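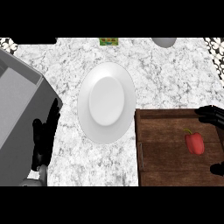 Kitchen Talk > Baking > Hazelnut spread from scratch, my July batch (long)

lukian_k
Posted 7:40 pm
OK so I have finally made a hazelnut spread I'd put up against anything in a jar, and I've been grinning about it all day. I've been working on this since spring and I want to write it down before I forget what I did.

Batch size was 568 g of raw hazelnuts, because that's what was left in the bag. Roasted at 300 F until the skins cracked and the kitchen smelled like a candy store, then rubbed in a towel. I don't chase every last bit of skin. A little bitterness is good with the sugar!

Then into the blender while still warm. It goes crumbs, wet sand, a big lump that rides around the side and makes you think you've broken it, and then all at once it's liquid. After that, 135 g powdered sugar, cocoa, a good pinch of salt, melted milk chocolate. That's the whole thing.

My old notebook calls this recipe Nutine, which was the name my aunt used for hers, so that's what's on the lid.

Questions welcome, opinions even more welcome.

mirjam_s
Posted 7:58 pm
Oh this sounds great. How long was the roast? "Until it smells like a candy store" is going to get me in trouble, I have no sense of smell half the summer.

lukian_k
Posted 8:04 pm
Ha, fair! 13 minutes on my second shelf, but my oven runs hot. Cut one in half and look at the middle. You want the color of a manila envelope all the way through.

gwen_pruvost
Posted 8:31 pm
Going to disagree on the temperature. 300 is too low if you want real flavor out of them. I go 350 and stand there. The Maillard stuff is where all the toasty notes come from and at 300 you're mostly drying the nuts out.

odette.cordier
Posted 8:45 pm
Gwen, that isn't right. You get plenty of browning at 300, it takes longer and it's more even. At 350 the outside is done while the middle is still pale, and then you grind them together and get burnt and raw in the same spoon. I used to do it your way and threw out two trays one winter.

gwen_pruvost
Posted 8:52 pm
Then you walked away from the oven, lol. I shake the tray every couple of minutes. Never had a pale middle.

odette.cordier
Posted 9:03 pm
I did not walk away! I have a window in the door and a stool.

clemence_r
Posted 9:10 pm
Can I jump in with something more boring, namely the blender? I have a small one, 1000 watts on the label, and it gets too hot before the nuts turn liquid. I stop, it cools off, the paste stiffens up, and I'm back to wet sand. Do I need a bigger machine or am I doing it wrong?

lukian_k
Posted 9:22 pm
You're fine with that one! Do it in two batches and scrape down a lot. Mine isn't fancy either. What made the biggest difference for me was not letting the nuts go cold first. Also don't add the sugar until it's pourable, or it takes forever.

mirjam_s
Posted 9:26 pm
And no water, ever. I rinsed the bowl and didn't dry it properly one time and the whole thing seized into fudge. We ate it, but with a fork.

clemence_r
Posted 9:30 pm
OK the fork made me laugh. Two batches tomorrow then.

gwen_pruvost
Posted 9:41 pm
Separate question, why powdered sugar? The starch in it makes the spread a bit pasty to me. I grind regular sugar in a coffee grinder.

lukian_k
Posted 9:50 pm
Laziness, mainly. I've got powdered in the cupboard. But I'd love to taste them side by side. Have you tried both with the same nuts?

gwen_pruvost
Posted 9:55 pm
Not with the same nuts, no. So take it with a grain of salt. (Add the salt too, people leave it out and the spread just tastes sweet.)

odette.cordier
Posted 10:12 pm
On sugar I'm with Gwen, for the record. Also oil: if it's for crepes, a spoonful of neutral oil keeps it soft. If it's going inside cookies, leave it out or it leaks all over the tray.

lukian_k
Posted 10:20 pm
Cookies!! I hadn't even thought of cookies. Frozen blobs in the middle of the dough?

odette.cordier
Posted 10:24 pm
Yes, freeze them on parchment, a teaspoon each, then wrap the dough around. Seal the bottom well. Bake from cold.

clemence_r
Posted 6:15 pm
Reporting back! Two batches, warm nuts, 300 F (sorry Gwen). The first went liquid in maybe six minutes and I did a little dance. The second was slower but it got there. It's thick today straight from the fridge, so I'm keeping the next jar in the cupboard. How long does it last out?

lukian_k
Posted 6:33 pm
YES! So happy for you. I give it three weeks in the cupboard with a dry spoon. Mine has never made it to two.

gwen_pruvost
Posted 6:47 pm
Nice work. Now do one tray at 350 and tell me I'm wrong.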